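News from the Cilumham room: the round table, the cups and the blue box

Dear readers,

In August we moved the small things of our Cilumham room to a new place, and several of you asked how it is arranged now. I try to explain it in this item, so that everybody who comes for tea or for the craft hour can find what they need.

The round white table stays. We had a discussion if we should change it for a long one, because a long one fits more chairs, but the round one is easier to walk past and you can reach everything from where you are. It was bought from Jirnent for 70 pounds, second-hand, and the top is still good. Please wipe it with a soft cloth only. The green sponges leave fine lines which do not go away any more.

The white cups have now their own shelf, left of the sink. Please put them there with the opening down after they are dried. Some members prefer to leave them on the table for the next group, and I understand this, but a cup is light and rolls easily on a smooth top. If you must leave one, stand it in the middle and not near the edge.
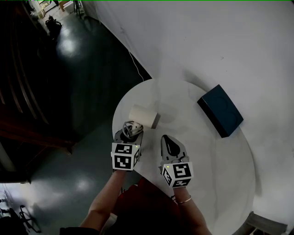 About the boxes I have also something to say. We have had until now many bags and tins, and the lids were never with the right tin. From this month we use boxes with a fixed place. The dark blue one is for the sewing things, that means thread, pins and the two small scissors. It goes back to the low cupboard, on the right side, and please close it well before you carry it. Paper and glue are on the shelf over it.

The Ji group, who meet after us, asked kindly that the table is cleared when we leave. It needs only 2 minutes if everyone takes one thing to its place.

We have spent 381 pounds this year for the room, and of this 270 was for the new shelves from Inex. The rest we paid for small repairs and hooks. There is a little money left over in the tea tin, and I would like to buy a second lamp for the dark corner by the coats. If you have one at home which you do not use, please tell us first.

The next newsletter will have the winter opening hours.

5 Sep 2023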